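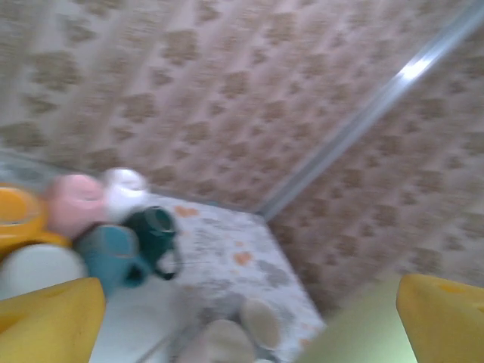 About Karnent

Karnent is a savings and lending company owned by its members. We work with people who have an income but almost no property: drivers, cleaners, market sellers, nurses in their first years, parents who went back to work. Many of them pay their bills on time every month and still cannot get a loan with normal conditions, as they have nothing to give as a guarantee.

We think that saving should not be a privilege of those who already have much. A person who can put aside only a small amount should receive the same attention, and the same interest rate, as a person who brings a large deposit. At Karnent there is one rate for all savings accounts, and it is published on the first page of our site.

How we started

The company was founded in Alvarado by Amparo Villca, who had worked for eight years in the loan department of a commercial bank. A part of her job was to write refusal letters. She kept a private notebook with the reasons for the refusals, without names, and after some time she saw that most of them had little to do with the behavior of the client. The client had changed address too often, or rented a room without a written contract, or was paid in cash.

In February she invited former colleagues and neighbors to a first meeting, and 47 people signed the founding agreement. Each one bought a share of the same price. The first office was a room above a shoe repair shop, open on four afternoons a week. Our first loan was for a used delivery van, and it was paid back two months before the term.

Today we have 2165 members. We opened a second office in Murholm, where the team also answers all the telephone calls for both cities.
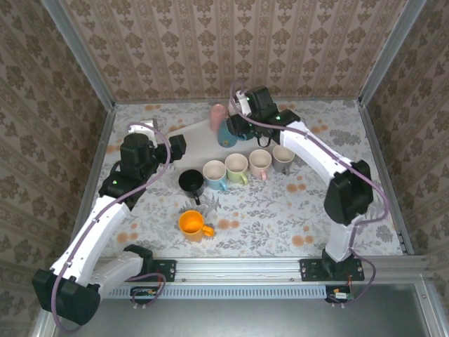

What we do

Savings accounts. You can open an account with any amount and you can take your money out when you need it. We ask for one working day of notice for larger withdrawals. There is no monthly fee.

Small loans. Members can ask for a loan after they have saved with us for half a year. We look at the regularity of the savings more than at the size. The interest is calculated only on the part that you still owe, and you may pay earlier without a penalty.

Folis. This is our program for shared ownership. With Folis, members put small monthly amounts into a common fund, and the fund buys shops and small apartment buildings in the areas where our members live. The rent goes back to the participants after the costs of repair and administration. It is a slow way to build property, and we say this to everyone who asks. The value of the buildings can also go down, so please read the conditions with care before you join.

Money advice. Once you are a member, you can reserve a free conversation with an advisor about debts, taxes or a family budget. You do not need to have a loan with us for this.

How decisions are made

Every member has one vote — the person with the smallest account as well as the person with the biggest. The general assembly meets once a year and elects the board, approves the accounts and decides what will be done with the surplus. Until now, the assembly has always voted to keep the larger part as a reserve. Some members would prefer a higher payment, and this discussion comes back every year.

Loan decisions are taken by two employees together. If the answer is no, you receive the reasons in writing and you can ask for a second review by persons who did not take part in the first one. The salaries of the management are printed in the annual report, next to the lowest salary in the company. 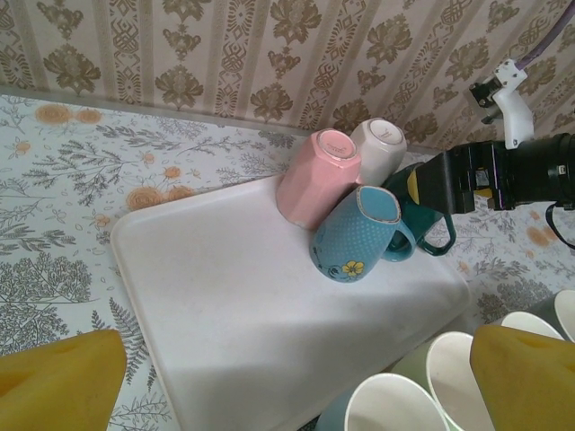 Photo: Karnent

What we do not do

We do not sell our loans to collection companies. We do not offer credit cards. We do not pay commission to our advisors, so they have no personal advantage when you choose one product or another. We also do not promise quick profit, and if somebody contacts you in our name with such a promise, please call us.

Working with us

Our team is small and we all do some work at the front desk, including the director. When we have an open position, it is published on the jobs page together with the salary. We are glad to receive letters from people who did not study finance. Several of our best advisors came from teaching and from social work.

Contact

You can visit the offices in Alvarado and Murholm without an appointment for general questions. For a loan application or a Folis contract, please reserve a time by telephone or with the form on the contact page. Bring an identity document and, if you have them, your income papers of the last three months.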